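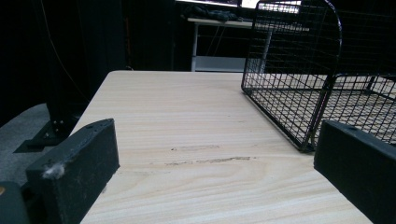

Light wooden tabletop, grain running left to right.

Lorcombe Card Shuffler, Series 2

The Lorcombe is a benchtop shuffler for blackjack and baccarat practice tables. It takes two decks of poker-size cards and returns them face down in a single stack. A full cycle runs for 29 seconds. Bridge-size cards will feed, but the side guides must first be moved to the inner position.

Plastic-coated and all-plastic cards are both suitable. Bent or sticky cards should be pulled before loading - the sensor stops the motor on a misfeed and the cycle has to be restarted from the tray. Rollers should be replaced after around 200 hours of use.

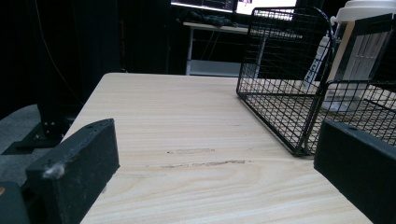

Power and controls

The unit runs from the supplied 12-volt adaptor. One button starts the cycle, and holding it down ejects any cards left in the rollers. The grey model has a card counter on the front panel. The black model does not.

Spare rollers and guides are sold under the Drosgate name and fit both colours.

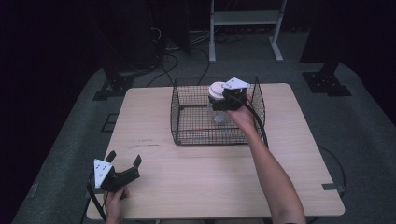

Black wire basket and clear jar with a white lid.

Comments

Yen-ting Liao
Does the Series 2 tray fit the older Grudport base?

Rojanasak
No, the clips are on the opposite side. You need the adaptor plate.

cutcard_m
Noisier than I expected but no misfeeds yet with plastic cards.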